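19 juillet 2021, carnet d'atelier, réseau d'auteurs

Repris les notes de la réunion avec Cristian Ccori. Il tient toujours à son annuaire commun : chaque auteur du coin a une fiche, les bibliothèques et les écoles piochent dedans, tout le monde est invité partout. Je résume à ma façon. Je n'y crois qu'à moitié et je préfère l'écrire maintenant.

Où on en est

80 fiches envoyées aux auteurs au printemps, 28 revenues remplies. Cristian trouve que c'est bien. Moi je vois surtout que plus de la moitié n'ont pas répondu à un formulaire de deux pages, et que ce sont les mêmes gens qu'on compte mobiliser pour des lectures publiques gratuites. Parmi les fiches revenues, plusieurs ont une bio de trois lignes recopiée d'une quatrième de couverture. La rubrique « ce que je peux proposer » est souvent remplie par « à voir ensemble ». Une bibliothécaire ne rappellera pas quelqu'un sur la foi d'un « à voir ensemble ».

Essai d'atelier à Avley

Séance test dans la salle du fond de la librairie Cuadros, à Avley. Durée prévue : 60 minutes. Exercice : présenter son livre à voix haute, sans lire, puis répondre à une objection tirée au sort. Ça a tenu l'horaire, à peu près. Ceux qui parlent bien ont bien parlé. Pour les autres, je ne vois pas ce qu'une séance change, et le questionnaire de satisfaction ne me l'apprendra pas : on l'a distribué à la sortie, devant l'intervenant, stylo en main. Évidemment que les notes sont bonnes.

À noter quand même : l'objection « pourquoi vous et pas un livre que je connais déjà » a mis tout le monde en difficulté, y compris deux auteurs publiés depuis longtemps. C'est la seule partie que je garderais telle quelle. Le tour de table du début est à supprimer, il mange le premier quart de la séance.

La proposition Kornent

Kornent nous propose d'héberger l'annuaire. Relu leur devis deux fois. Le prix de la première année est correct, celui de la deuxième n'est indiqué nulle part. J'ai posé la question par courriel, on m'a répondu sur les fonctionnalités. Tant que je n'ai pas un chiffre écrit, c'est non pour moi. Cristian est d'avis de signer avant les vacances pour ouvrir en août. Ouvrir quoi, avec 28 fiches ? Un tableur partagé fait le même travail pour l'instant et on sait qui le met à jour.

Autre point qui me gêne : dans leur contrat, les textes des auteurs restent « exploitables à des fins de promotion » après départ. Formule vague. À faire relire avant toute discussion sur la date.

Le recueil Drorano

Titre de travail : Drorano. Nouvelles courtes de membres du réseau, vendues pendant les rencontres. L'idée plaît à tous, ce qui me rend méfiant, vu que les textes se font attendre. Reçu 3 nouvelles. La première est solide, la deuxième dépasse largement la longueur demandée, la troisième est un premier chapitre de roman auquel on a ajouté une chute. J'ai répondu aux trois auteurs. Pas de date d'impression tant que le sommaire n'existe pas, je l'ai redit.

Sur la question du choix des textes : Cristian voudrait prendre tout ce qui arrive pour ne vexer personne. Je vote contre. Un recueil où tout passe, les libraires le repèrent en deux pages, et les bons textes en souffrent les premiers. Lecture anonyme à deux, au moins.

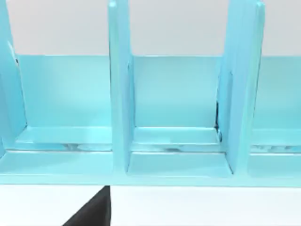 Reste à faire

Relancer une fois, une seule, les auteurs qui n'ont pas rendu leur fiche. Après ça, on les retire de la liste.

Réécrire la rubrique « ce que je peux proposer » avec des cases précises : public, durée, tarif, distance.

Redemander à Kornent le tarif de la deuxième année, par écrit, et la clause sur les textes.

Demander à Cuadros si la salle est libre en août pour refaire l'exercice de l'objection seul, questionnaire envoyé par courriel quelques jours plus tard et sans nom.

Renvoyer la deuxième nouvelle avec les coupes proposées. Voir si l'auteur les accepte.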